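Group project, final report
April 11, 2012

# Where People Work When They Work From Home

## 1. Background

Our group wanted to know which parts of a home get used for paid work or study, and why. Most advice on home offices assumes a spare room with a door. We suspected that many households in Tedorstead don't have one, or have one and use it for something else.

We chose two housing areas. Justia is mostly row houses with small yards. Barell is older and has larger lots, and nearly every house there has a porch or deck.

## 2. Method

In January we put 200 paper surveys through doors, split evenly between the two areas. We got 131 back. The survey had 8 questions and took one side of a sheet. It asked where in the home the person worked most often, where they worked second most often, and what made them move.

We also did 27 short interviews with people who had ticked the box saying they were willing to talk. These were done by phone, which was a mistake in a few cases — it is hard to understand a floor plan when somebody is describing it to you.

## 3. Findings

The kitchen table was the most common first choice in both areas. Bedrooms came second in Justia and a separate room came second in Barell. We had expected a bigger gap between the two.

Outdoor spots were hardly ever a first choice but came up often as a second. People mentioned steps, porches, decks, and one garage with the door open. A patio table was the usual work surface. 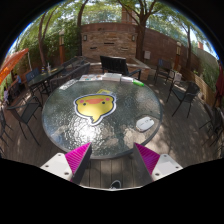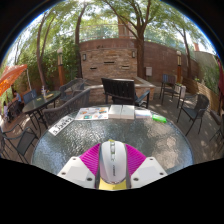 Glass tabletop outdoors, with a computer mouse on it.

**Why do people move to a second spot during the day?**

Noise was the main reason given, followed by light. Several people said the kitchen was fine until the rest of the family came home, and after that they went wherever there was a free chair.

Cost mattered less than we thought. Few people had bought a desk, and most of those who had one got it secondhand from Živković, the furniture store near the bus station. Three people in the interviews said the desk was now used for storage.

## 4. Problems with the study

The survey went out in winter, so answers about outdoor work depend on memory. We should have asked about each season separately. Question 6 was also badly worded. It asked if the space was "suitable" and people took that to mean different things, so we left it out of the results.

We did not ask about the number of people in the home. That would have helped with the noise answers.

## 5. Next steps

If another group picks this up, we suggest repeating the survey in warm weather with the same two areas and visiting a few homes in person. The blank survey is in Appendix A and the coding sheet is in Appendix B.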